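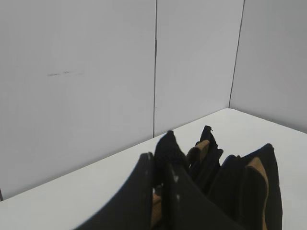
Figure 1. White tabletop with pale grey wall panels behind it.

4.2 Vent holes and the reading of the barometric altimeter

The altimeter in an amateur rocket does not measure height. It measures the pressure of the air inside the electronics bay and calculates a height from it. For this calculation to be useful, the air inside the bay must follow the air outside with very little delay, and the only path between them is the vent holes drilled in the wall of the bay. In the earlier flights of the Trinton airframe the holes were drilled by habit, one hole on one side, with a size that was copied from an older and smaller rocket. We did not question this until the flight in April, when the main parachute opened later than it was set to open and the rocket came down harder than we like.

The record of that flight shows two things. First, the curve of height on the way up is smooth but it lags behind the height that we get by integrating the accelerometer. Second, after the highest point the lag changes sign, as one would expect if the bay was still letting air in while the rocket was already falling. The altimeter believed that it was higher than it was. A parachute which is told to open at a given height will then open below it, and the faster the rocket falls under the drogue, the bigger the error becomes.

It is possible to argue that the accelerometer is the wrong one. We considered this seriously. An accelerometer that is a little tilted in its mount will also give a height that does not agree with the barometer, and the disagreement will grow with time. However, a tilt can not explain why the error changes sign near the top of the flight, and it can not explain the late opening, as the opening is commanded from the barometer only. We therefore take the delay in the bay as the main cause and treat the tilt as a smaller effect, which is discussed in section 4.4.

Three bays were prepared for the comparison. The first kept the single hole of the April flight. The second had the same total open area divided over four holes at equal distances around the body. The third had four holes also, but with a larger open area. All three bays used the same Lirkus altimeter, moved from one to the next, so that a difference between two instruments could not be taken for a difference between two bays. The bulkheads were sealed with the same putty each time. We mention the putty because in the first attempt it was left out at the place where the wires for the ejection charge pass through, and the results of that day had to be thrown away. A leak toward the parachute section is worse than a hole that is too small. It lets the pressure from the charge reach the sensor, and the altimeter then reads a sudden drop in height at exactly the moment when a correct reading is most wanted.

Each bay was flown on a motor of the same type to a target height of 2000 m. Two flights were made with every bay, 6 flights in total, all from the launch site at Cù. The higher target of 3000 m was planned for the third bay but it was not flown, as the cloud base on the Friday was too low and the launch director did not open the higher window.

The result for the single hole was close to what we saw in April. The height on the way up lagged, and it also had a ripple which was not there in the other bays. The ripple repeats at the rate of the roll of the rocket. With one hole, the bay feels the pressure at one point of the body only, and when the rocket flies at a small angle to the wind this pressure goes up and down with each turn. Four holes average this out — not perfectly, but well enough that the ripple is lost in the noise of the sensor.

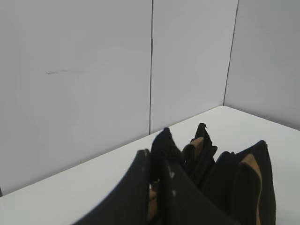 Between the second and the third bay the difference is less clear. The larger open area made the delay shorter, which was expected. But the larger holes also made the reading more sensitive to wind on the pad. In one of the flights with the third bay the altimeter set its ground level during a gust, and all heights in that record are shifted by the same small amount. The shift is harmless for a parachute that opens high. For an opening close to the ground it would matter more, and we do not recommend making the holes larger without a longer averaging time at the start.

The altimeter was also checked on the ground against the station barometer. On the morning of the last flights the station pressure was 938 hPa and the two instruments agreed within the last digit shown. The check was done with the bay closed and then with the bay open. No difference was found, and none should be found when the air is at rest.

A few remarks should be made about the finish of the holes. Nhàn Tô, who drilled the bays, noticed that the fibreglass leaves a raised edge on the outside when the drill is pulled out quickly. Such an edge disturbs the flow over the hole and can make the pressure inside lower or higher than the true static pressure. All holes were sanded flush and the dust was blown out before the sensor was put in place. The single hole of the April flight was not sanded, and we can not say how much of the error in that flight came from its edge.

The position of the holes along the body was kept the same in all bays, well behind the shoulder of the nose cone. A second airframe, Lusik, has its bay much closer to the nose and it has a step in diameter just in front of it. The numbers given in this section should not be applied to it directly. Its vent holes will be treated together with the flights of next season.

6 shares
2 comments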